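Stain removal on soft yellow things, January notes 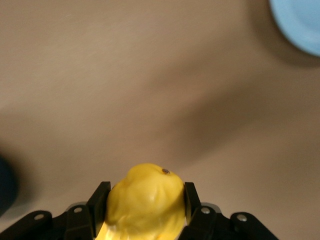 Yellow, soft, creased, with one dark speck near the top.

I have been working through the small household textiles and soft goods this month, and the yellow ones take the most time. A mark that would disappear on navy or gray shows from across the room on lemon yellow. The speck in the photo is tiny, and it is still the first thing I look at.

The procedure I use has not changed much since the last post. Start dry. A soft toothbrush, short strokes, always away from the center of the mark. A fair number of specks are just grit sitting in a crease, and water only pushes grit further in. If the mark moves, stop there and go no further.

If it stays, mix 300 ml of lukewarm water with a small squeeze of plain dish soap. Dab with a white cloth. A colored cloth can give up its own dye, and then there are two problems. Leave the damp spot for 10 minutes, dab again with clean water, and press with a dry towel. Repeat once. I no longer go past two rounds in one day, as the surface starts to look rubbed before the mark gives up.

Pale patches are a separate matter. The yellow in the photo goes to a whitish cream low on the left, and no amount of washing will bring color into a patch like that. I keep a column for these in the log under "paler area" and leave the cause blank unless I know it. Sun fading, worn surface, bleach splash and a different base color can all look much the same. Treating the wrong one wastes an afternoon.

Wrinkles and lumps get sorted by hand before any heat is considered. Squeeze, release, wait a minute. If the folds relax, it is a storage problem and a roomier box will fix most of it. If they hold, I put the thing on an open rack overnight and look again in the morning. I do not iron anything with a slight gloss. I tried it on a yellow cushion cover from Grurnmont last winter and the shine came off in the exact shape of the iron – the cover now lives on the underside of the stack.

Storage, for those who asked after the last post. The current boxes are the shallow Esex ones, 7 to a shelf, with the lids left off. I had the deeper Mthembu boxes before. They hold more, but everything at the bottom came out with hard creases, and I was emptying a whole box to reach one thing. The Esex lids do not fit well anyway, so leaving them off is no loss. Yellows and whites go on the top shelf, away from the window side. Darks go below.

The log itself passed 1,455 lines this month, which is too many for the way I set it up. Item, color, mark, treatment, result, date. The "result" column is the useful one and also the one I fill in least. I am going to cut the color column down to a short list of fixed words, because "lemon", "bright yellow" and "yellow (strong)" are all in there as separate entries and the sort is useless.

Next up is the bag of odds and ends from the Estside market, mostly felt and fleece. Felt gets the dry brush only. Fleece I have not decided on yet.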